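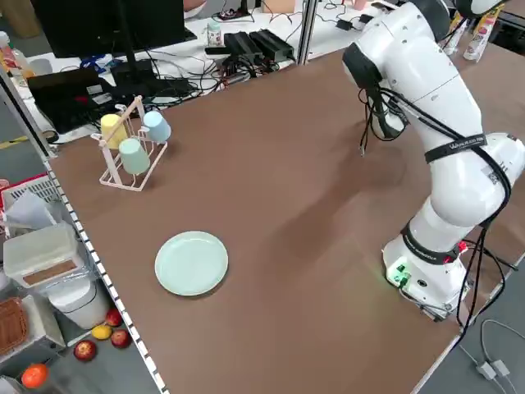 Barden Bench Arm Build Guide
Section 4: Cable dressing, first power-up and the cup rack test

Posted in April by the Funholm workshop build group

We use cookies to remember your page settings. Accept | Manage

This section assumes that the base is bolted down at the right-hand side of the table and that the joints have passed the hand-turn check in Section 3. Allow one evening. The arm must stay unpowered until step 8.

4.1 Cable dressing

1. Lay the gripper cable and the signal cable side by side along the outside of the arm. Do not feed them between the joint covers.

2. Secure both cables to a middle link with a strap. A hook-and-loop strap is preferred to a cable tie, which can mark the cover. The strap should hold the cables but still let them slide when pulled by hand.

3. Leave a loop of slack at each joint. Turn each joint by hand to both ends of its travel and check that the loop does not pull tight or catch.

4. Leave a longer loop, 300 mm, between the last strap and the wrist.

5. Bring the remaining cable down past the base and over the right-hand edge of the table to the floor.

CAUTION: Cables on the floor are a trip hazard and can pull the gripper plug out of its socket. Keep the walkway on that side closed while the arm is powered.

Note: The gripper wires on the Akeck adapter plate are short. If they hang below the fingertips when the gripper points down, tape them back before going further.

4.2 First power-up

6. Clear the table of tools and loose fixings.

7. Place the stop button within reach of the operator, on the side of the table away from the arm.

8. Switch on at the wall, then at the controller. Wait for the indicators on the front of the base to turn green.

9. If any indicator stays amber, switch off and reseat the base connector. Do not try to move the arm in this state.

10. Set the speed limit to its lowest value and jog each joint in turn. Listen for cable rub at the strap.

4.3 Cup rack test

The test uses a wire cup rack, three plastic cups and a round plate. Glass and china must not be used until the grip force has been set as described in Section 5.

11. Stand the rack on the left half of the table. Hang the cups upside down on its arms.

12. Lay the plate flat, nearer the front of the table, with clear space between it and the arm.

13. Move the arm to the ready pose, with the gripper pointing down over the table and away from the rack.

14. Load the Babalola sample program and run it once with the gripper disabled. Watch the clearance between the wrist and the top of the rack.

15. Enable the gripper and run the program again. Keep one hand on the stop button throughout.

Note: A light rack will shift if a cup is pulled sideways. Correct the lift direction in the program before adding weight to the rack.

CAUTION: Do not reach across the table to straighten a cup while the program is paused. Press stop first.

4.4 Fault codes at this stage

Code 178 means that a joint met more resistance than expected. Check the cable loops before changing any setting. If the code returns with the cables removed, repeat the hand-turn check.

After 2,000 cycles, inspect the strap and the outer cable jacket for wear and replace either if the surface has broken.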